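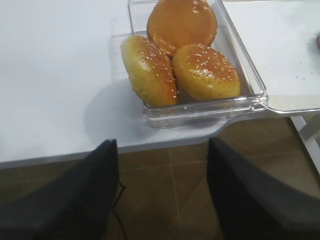
## Holding burger buns in a clear tray

Notes cover seeded buns bought or baked a day ahead of use. Dimensions and times are for a home kitchen in ordinary indoor conditions.

### Tray

Use a rigid clear plastic tray with rounded corners. Crumbs and seeds collect in square corners and are hard to wipe out. Check that the plastic is rated for food contact. The Urkora tray used in this kitchen is open-topped, so the whole tray goes inside a bag when the buns are held overnight.

Wash in warm water with a soft cloth. Scouring pads scratch the floor of the tray, and seeds then stick in the scratches. Dry completely before loading. A film of water under a bun makes the base gummy within a few hours.

### Loading

1. Cool fresh-baked buns on a rack until the base is at room temperature. Test the base with the back of a finger; the crown always cools first.
2. Set the buns flat side down. Three fit snugly in a small tray, and a little overlap is acceptable for a short hold.
3. For an overnight hold, drop to 2 per tray so that neither carries any weight. A bun that spends the night leaning on its neighbor keeps the dent.
4. Leave a strip of open floor along one side for fingers or tongs. Lifting a bun by the crown tears glazed crust.
5. Bag the tray, press out the loose air and fold the opening underneath.

Do not line the tray with paper towel under glazed buns. Any glaze that has run down the side will bond to it. Parchment is fine.

### Crust and seeds

Shade varies within a batch. A deep amber crown has usually had more egg wash or a hotter spot in the oven, and a pale golden one less of either. Both are usable. Paler sides are normal where buns sat close together during baking.

Sesame seed drops off mainly in handling. To reduce loss on home-baked buns:

- Brush with egg wash, wait 2 minutes, brush again, then seed.
- Press the seeds down lightly with a flat palm.
- Keep the buns still until cold.

Loose seeds left in the tray can be toasted in a dry pan and used on salad. Discard them if the tray has been out for more than a day.

### Holding times

- Room temperature, tray open: 4 hours.
- Room temperature, tray bagged: overnight, if the buns contain no filling.
- Refrigerator: not recommended. Bread stales faster there than on the counter.
- Freezer: 11 weeks is the limit kept here. Slice before freezing, and use a freezer bag in place of the tray. Thin rigid plastic may crack when cold.

Po-yen Au freezes hers with a square of parchment between the halves. This works well when only one or two are needed at a time.

### Refreshing

Split the bun and toast the cut faces in a dry skillet over medium heat until the edges color. Leave the crown alone. Direct heat on a glazed crown darkens it quickly and turns the seeds bitter.

For whole buns, use a 300°F oven with the buns on a bare rack. Start checking at 4 minutes. Remove them from the plastic tray first, and do not put the tray in the microwave unless it is marked for it.

### Work surface

Set the tray on a plain, dry counter away from the stove. A white surface makes stray seeds harder to see, so wipe the full area after slicing, including under the tray. Steam from a kettle or rice cooker will soften a glossy crust and leave it tacky, even at arm's length.

Revised in September. Freezer limit and parchment note added after comments from Hiu-tung Liu.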